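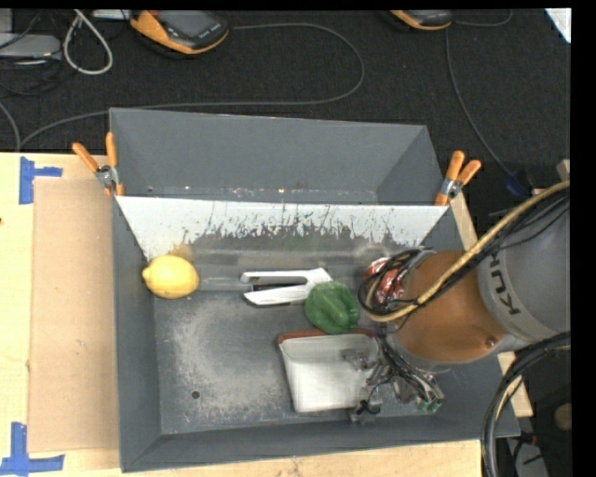 3.2 Divided bins and mixed contents

Households in the Mullow survey kept most of their loose goods in open bins, and over half of those bins had been divided by hand. The dividers were usually a flat panel set across the width, held by whatever was close: tape, string, or spring clamps on the rim. We treated a panel as fixed if it stayed upright when the bin was lifted by both ends and set down again.

To compare the arrangements, we used one bin with a single panel that left a narrow compartment and a larger one (Figure 3). Clamping was chosen over gluing so that the panel could be shifted between trials. The front compartment was given a mix of items that differ in shape and in how they behave when something is placed beside them. A lemon and a green bell pepper stood for produce. A white container and a long-armed hand tool stood for household goods, and a shiny printed item for things with no firm shape.

Figure 3. Divided bin with mixed contents in the larger compartment. The rear compartment is empty. Clamps with orange handles hold the panel at each end.

Each of the 14 participants was asked to sort the contents of the bin twice, first with no instruction and then after reading the Farnitz storage sheet, which asks that food be kept apart from tools. In the first round, 83 percent of the items were left in the compartment where they began. Participants moved the produce more readily than the tool, and several said they did not think of the narrow side as usable space. In the second round the narrow side was used by 12 participants, mostly for the lemon and the pepper.

Wear on the panel was recorded but not scored. Scratches and scraped patches were common along the lower edge, and small chips collected in the seam. Avumum reports similar marks on panels in shared kitchens, where bins are emptied by tipping. We did not replace worn panels during the August sessions, as a fresh panel might have drawn attention to the divider.

Results for bins with two panels are given in Section 3.3.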